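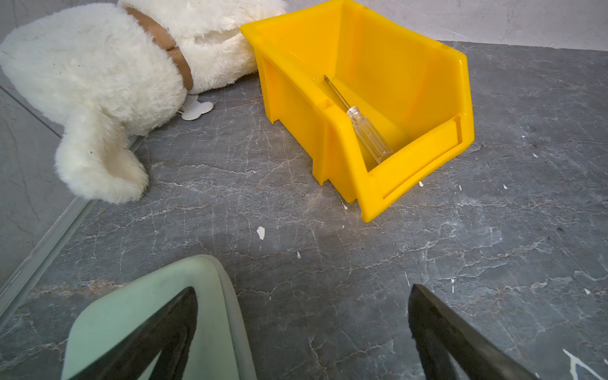

3. Sorting the Floor Items

Everything left on the floor at Karkcombe was sorted by type before it was put away. Small tools, such as the clear-handled screwdriver, went in yellow plastic bins. Soft toys had a separate shelf – the white plush animal had some dust on its fur and was set aside for brushing first. We allowed up to 70 minutes per room. In April we had used one mixed box, and tools were hard to find in it.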